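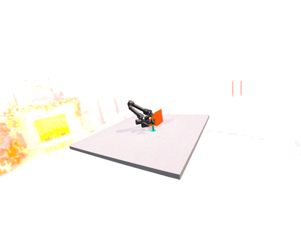 1/ Free walking tours of Trallia: are they worth your morning? A thread, from someone who has now done three of them and paid for all three.

2/ First, the word "free." The guide opens with ten minutes on how the tour costs nothing. The last ten minutes are on what people usually give. I have been to timeshare talks with a lighter touch.

3/ The route hardly changes from one company to the next. Old customs gate, fish hall, the steps up to Inham, a bakery, the Erraji house, the river. Two of my three groups got to the bakery at the same moment and had to take turns on the sidewalk.

4/ About that bakery. All three guides told us it's where the locals go. I went back at 7 a.m. the next day, when you'd expect locals to be buying bread. It was closed. It opens at 10, when the tours start.

5/ The Erraji house. Every guide says 1703. It's on the plaque, it's on the tote bags, it's on the beer. The plaque says a house stood on the site in 1703. Read it again slowly. The one you're looking at has a poured concrete staircase.

6/ I asked about this on tour two. The guide said "parts of it are original." I asked which parts. We moved on to the river.

7/ Now the steps. You will be told there are 140 of them and that you must not miss the view from the top. The view is fine. You get the rooftops of Inham, a strip of water, and the back of a hotel that somebody let grow two floors too tall. You can get the same thing sitting down, from the number 4 bus, which goes up the other side of the hill.

8/ Credit where it's due. Amr Hajji, tour three, was good. He dropped the script at the fish hall and talked about how the stalls get handed down, why the north row pays more rent, and which family isn't speaking to which. Best quarter hour of the whole trip. He then took us to the bakery.

9/ Somebody is going to reply that I should book the "hidden Trallia" tour instead. I looked it up. It has 3000 reviews. I'm not sure how hidden a courtyard can be after that.

10/ Also, it's the same courtyard you can see from the regular tour if you look left after the customs gate. The door's open. Walk in. There's a tap, a fig tree and a lady who would like you to shut the door behind you.

11/ Group size. The listing says "small groups." Mine were 22, 31 and then I stopped bothering. In the lane behind the fish hall that means the front half hears the story and the back half hears a scooter.

12/ Tipping, seeing as people always ask. The card they hand out suggests 100 a head in local money. Two of you, that's 200 for two hours, and a private guide through the city office in Omano Square charges less than double that for the whole morning. If there are four of you, do the math before you follow an umbrella.

13/ What I'd do with one morning: start at the fish hall before 8, on your own. Coffee at the counter in the corner with no sign. Walk the river side of Inham while it's still in shade. Bus 4 up, steps down. Your knees may have views on the steps down, in which case bus 4 both ways.

14/ Skip the river cruise. I know I said this was about walking tours, but the guides all hand you a coupon for it at the end. It goes to the second bridge and turns around. The commentary is a recording, and it says 1703 as well.

15/ Someone asked about doing it in June. I did tours one and two in June and there is no shade between the customs gate and the bakery. Bring a hat. The guides have hats.

16/ Reply from Wael Fawzy, who grew up in Inham, and I'm passing it on as is: "The concrete stairs are from when my uncle was a boy. He helped carry the sand." So there's your original part.

17/ He also says the good bread is two streets behind the bus depot and sells out by 9. I haven't checked. I've been told about bread in this city before.

18/ Going back in the fall, and I'll try the evening tour, the one with lanterns. Expectations are low. If it stops at the bakery I'm leaving.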